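Anyone else's workplace moving people over to gripper work? What changed for you?

Posted in Work & Shop Floor by hemline_303
1 Oct 2020

I've been at Patollow for a good while now, mostly mending and sorting, all of it with my own two hands and a pair of snips. This fall they signed on with Dronditz, and part of my week is now spent doing the same small jobs with a hand-held gripper so the jobs can be taught to a robot later on. Pick up cloth, pull string, put it down, do it again. My target is 45 goes a shift and I'm lucky if I get that many clean ones!

The cloth is what gets me. Anything frayed just slides around until you come at it from both sides and pinch.
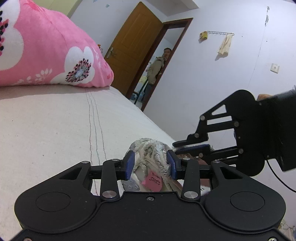
Blue fingertips on the frayed white cloth, with a second gripper coming in from the right.

So what I want to know from people who have been through this — does the work get easier, and does your regular job still exist at the end of it? My supervisor says nobody's hours are getting cut before spring, but that's as far as she'll go. Pay is the same so far. I'm not against it, I kind of like the puzzle of it, but my wrists ache in a new place and I miss talking while I work (you can't really chat when you're concentrating on two little pads).

chege_side_door

We went through it at the Etdale site last year. Short version: yes it gets easier, give it 19 shifts or so before you judge. Slow down more than feels natural and close the fingers all the way before you lift. If you drop something, leave it a second and then go again, don't snatch at it.

String and thread were harder for me than cloth. A single strand is fine once you have it pinched, it's the loops above the fingers that cause trouble, they grab onto whatever else is on the table.
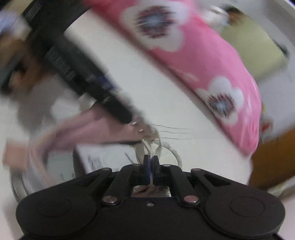 I ended up clearing more space before each go, which cost me a few goes per shift, and my lead was fine with that once I explained it. Ask yours if the target has any give in it. Ours went down after enough of us asked, and it never would have if we'd all just kept quiet and rushed.

On the job question, mine changed more than it went away. I do less of the plain sorting and more of the checking, and I had to ask twice to get the new duties put in writing with the rate next to them. Do that early. Also tell somebody about the wrists now, in an email, even if it's minor. I swapped hands every break and that helped some.

buttonjar412

get a taller chair. seriously that was my whole wrist problem

dont know about the jobs part, they moved me to packing before we got that far

hemline_303

Thank you both! I asked about the target this morning and she's going to "look into it," so we'll see. Trying the chair tomorrow. Chege, when you say they put the rate next to the duties, was that a new contract or just a letter?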